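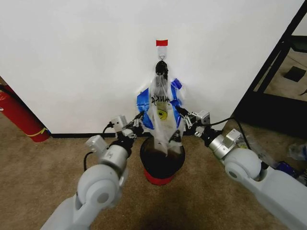 Clear bag on the wall hook.

December 2019

Fast one, pasta is on. Two chapters left of Firkaswood and I don't want to get to the end. The kids do. My oldest tried to read ahead under the covers last night and got caught by the page rustle.

Started it back in September, on the rug, with the flu going around. It's a chapter book, 373 pages, which I did not check before I said yes, we can do that one out loud. Picture books I can do in my sleep. Have done in my sleep, I once read a whole paragraph about trucks that was not in the book. A chapter book is different. You have to remember what voice the badger has. I gave the badger a sort of Scottish thing in chapter one and then it slid and by Thanksgiving he was a pirate. Youngest noticed. Made me go back and redo the page.

What's good about it: short chapters at the start, then they get longer as the kids get hooked. Sneaky. A map in the front that we have looked at so much the spine opens there by itself. The sister is the brave one and the book doesn't make a speech about it. Food in every chapter. My kids now want "hedge soup" and I have no idea what to put in it, did leek and potato and called it that. Eaten. Mostly.

What's not so good. The middle. There's a long bit at the mill where they wait for the river to go down and they wait and wait and so do you. I skipped four pages and then somebody's hat turned up on the wrong head and I had to confess. Also the owl talks in rhyme and my mouth gets tired. And one sad part I wasn't ready for, read the last lines of it very flat and fast so I wouldn't go. Middle kid patted my arm. 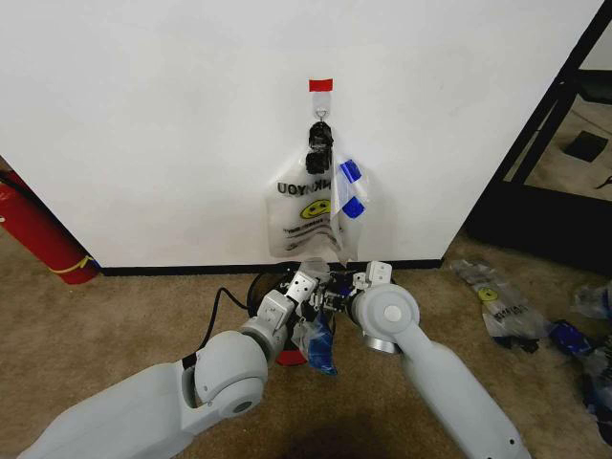

We tried the Plinora version in the car on the way to Clollholm, to keep the thread going over the long weekend. You can set it to stop after each chapter, good. The narrator is good too, better than me, real owl voice. Mutiny though. "That's not how he sounds." Ten minutes in they asked me to turn it off and do it myself, while driving, from memory. I did my best. I think I invented a goat.

So that's me stuck with it. Pleased really.

School reading log came home again. You write down the minutes each night and a grown up signs. Ours says 1,739 so far, and I'd been leaving off the read-alouds, thought it had to be them reading to themselves. Asked at pickup and no, being read to counts. Would have been nice to know in the fall! Not going back to fill it in. Well. Might put the mill chapter in, I earned that.

Bedtime has gone later with all this, I should be honest in my own diary. Used to be lights out at half past seven. Now it's one more page, one more page, then somebody needs water, then there's a talk about whether foxes are bad or just hungry. Over 10 nights this month we've gone past eight thirty. Teeth get done badly. But nobody cries at bedtime anymore and that was every night last winter, so I'm taking the trade.

Need to sort what's next. Went by Abeysekara at lunch, they have the kids shelf by the window now and the used ones in crates underneath. There's a sequel to ours but the back cover gives away something about the sister so I have to tape over it or hide it. Also looked at a mystery with a boat in it, smaller, big type, pictures every few pages. Youngest would like the pictures. The other two will say it's a baby book and then listen from the hall.

Got neither. Got a birthday card and a pencil sharpener. Will go back with the store credit if I can find the slip, pretty sure it's being used as a bookmark in somthing.

Note to self: library ones are due, the snow one is missing. Checked under both beds, behind the couch, the car. If it's in the school bag again I will scream.

Also to self: stop at the end of the chapter tommorow whatever they say. Save the very last one for when everybody's in the room, and no phone, and tea made first.

Pasta's boiling over. Go.

3 comments

pagesandpeas: We got stuck at the mill too! My son asked if the river was broken. Stick with it, the last chapter is lovely, have tissues near.

Anonymous: Does anyone know what age this is good for? Mine is five and fine with long books but not with sad ones. How sad is the sad part?

twocatsreading: We do a badger who is my uncle on the phone. Never should have started it, I get asked for him at dinner now. For hedge soup we did peas and mint, green enough that they believed it.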